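Kategorie: Accessoires & Herrenmode / Erfahrungsberichte

Fliege zum Selberbinden von Starkitz, dunkelrot gestreift - nach einem Monat im Einsatz

Kurz vorweg, weil ich gleich wieder los muss: gekauft, selbst bezahlt, viermal getragen. Zwei Hochzeiten, ein Firmenessen, einmal Theater. Bin kein Modemensch. Trage Fliege, weil mir Krawatten beim Essen im Teller hängen.

Bestellt hab ich bei Pirkinow, dem kleinen Laden, der früher nur Hosenträger hatte. Lieferung in zwei Werktagen, flacher Karton, Seidenpapier, kein Parfümgeruch. Letzteres ist mir wichtig, bei der Lunex davor musste ich erst drei Tage lüften. Modell im Shop heißt schlicht 706, gibt es auch in Grün und in einem Senfton, den ich niemandem empfehle, der blass ist. Also mir nicht.

Zum Stoff. Fasst sich glatt an, aber nicht rutschig. Meine alte Lunex war so glatt, dass der Knoten nach der Vorspeise aufging, bei der hier hält er. Einlage mittelfest. Wer gern diese brettharten Fertigdinger hat, wird nicht glücklich, die Flügel hängen ein bisschen. Ich mag das. Sieht nach selbst gebunden aus und das soll es ja auch. Jolien Dijkstra, mit der ich im Chor singe und die beruflich Kostüme näht, hat sie einmal zwischen den Fingern gerollt und gemeint, die Einlage sei vernünftig, nur die Naht am Halsband könnte enger gestochen sein. Hab nachgeschaut, stimmt. Bisher hält sie.

Das Binden. Tja. Wer das noch nie gemacht hat: Abends üben, nicht am Tag der Hochzeit. Ich hab beim ersten Mal ewig vorm Spiegel gestanden und war danach verschwitzt. Inzwischen geht es flott. Trick, den ich von Tineke Jansen habe: erst ums Bein binden, Oberschenkel, im Sitzen. Da sieht man, was die Hände tun. Dann erst an den Hals. Die beiliegende Anleitung ist ein gefaltetes Kärtchen mit winzigen Zeichnungen, Schritt vier und fünf sehen gleich aus. Hab mir lieber ein Video gesucht.

Länge verstellt man am Halsband mit einem kleinen Haken und Schlitzen. Funktioniert, aber die Zahlen neben den Schlitzen stimmen bei mir nicht, ich musste einen Schlitz weiter als meine Kragenweite. Einmal probieren, merken, fertig. Der Haken selber ist etwas scharfkantig, unterm Kragen merkt man davon nichts. Beim Abnehmen hab ich mir einmal den Fingernagel eingerissen, kann auch an mir liegen.

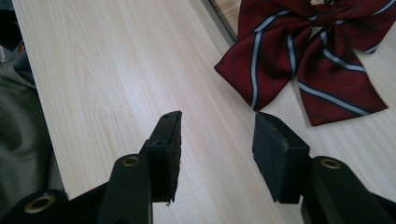
Farbe und Muster, dazu kamen im letzten Test die meisten Fragen. Im Shop wirkte das Rot heller, fast kirschig, und ich wollte schon zurückschicken. Bin jetzt froh, dass ich's nicht getan hab. Es ist ein richtiges Dunkelrot, die Streifen laufen schräg drüber, weiß mit schmalem Marineblau am Rand, und gerade an den Falten ziehen sie sich schön in die Kurve mit. Auf hellem Holz knallt das ganz gut, auf weißem Hemd genauso. Zum dunkelblauen Anzug passt es wegen der blauen Linien fast von allein. Zum braunen Sakko: geht, aber ich würd's lassen. Schwarzer Anzug hab ich nicht ausprobiert, gehört sich für meinen Geschmack auch nicht mit Streifen.

Ein Punkt noch zu den Enden. Die laufen spitz zu, das sollte man wissen. Wer die gerade Form gewohnt ist, bekommt am Anfang eine schiefe Schleife hin, weil man die Spitzen anders ausrichten muss. Eine zeigt bei mir immer nach unten. Meine Frau sagt charmant, der Trauzeuge auf der ersten Hochzeit sagte besoffen. Geschmackssache. Mit Zupfen kriegt man es halbwegs symetrisch, nach dem Essen ist es eh wieder weg.

Pflege. Auf dem Etikett steht chemische Reinigung, sonst nichts. Hatte nach dem Firmenessen einen Saucenfleck, klein, auf einem der hellen Streifen natürlich. Mit kaltem Wasser und einem Tropfen Spülmittel abgetupft, Handtuch drunter, über Nacht liegen gelassen. Weg. Übernehme aber keine Garantie, falls das jemand nachmacht. Bügeln nur mit Tuch dazwischen und niedriger Stufe. Ich binde sie nach jedem Tragen auf und hänge sie über einen Bügel, am nächsten Tag sind die Knitter fast raus. Einmal hab ich sie gebunden in der Schublade vergessen, eine Woche, da blieb ein Knick in der Mitte. Mit Dampf ging er dann raus. Nicht machen.

Vergleich, weil gefragt wurde. Hab auch eine von Gajdoš, deutlich teurer, schwerer Stoff, wunderschön verarbeitet, innen wie außen. Die trage ich zweimal im Jahr. Bei der muss man keine Naht suchen, da ist alles sauber. Aber: dicker Knoten, und unter einem schmalen Kragen sieht das aus wie verschluckt. Die Starkitz ist leichter und für warme Räume die bessere Wahl. Die Lunex liegt irgendwo im Karton beim Fasching, mehr sag ich dazu nicht.

Was fehlt: ein Beutel oder ne Schachtel zum Mitnehmen. Der Versandkarton ist für den Koffer zu groß. Ich nehm jetzt ein altes Brillenetui, passt aufgebunden und locker gerollt rein. Und ein passendes Einstecktuch gibt es nicht, angeblich ab November, hat mir der Shop auf Anfrage geschrieben. Würde ich wohl trotzdem nicht nehmen, gleiches Muster oben und an der Brust ist mir zu viel. Lieber einfach weiß.

Plus: Knoten hält, Farbe, angenehm leicht, geruchsfrei
Minus: Anleitung, Haken, Naht am Halsband, keine Aufbewahrung

Vier von fünf Punkten. Für Anfänger vielleicht dreieinhalb wegen der spitzen Enden und dem Kärtchen. Ob ich nochmal kaufen würde - ja, in Grün, wenn sie den Haken ändern. Fragen gern unten rein, antworte aber erst am Wochenende, bin bis dahin unterwges.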